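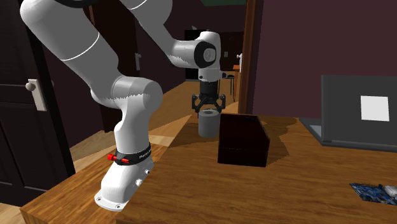
Buckley Classic Truck Meet FAQ

When is it?
August 1, 2026, at the old Nelside fairgrounds. Gates open at 6 a.m. and I'll be there with coffee!

Does my truck have to be stock?
Nope. Lifted, lowered, half primer - bring it.

How many spots are there?
We've got room for 300 trucks, and they went fast last time (I started taking names in January).

Can I drive in from Breltbridge on Route 101?
Sure, but the bridge lane is narrow, so if you're towing, come through Gostengate.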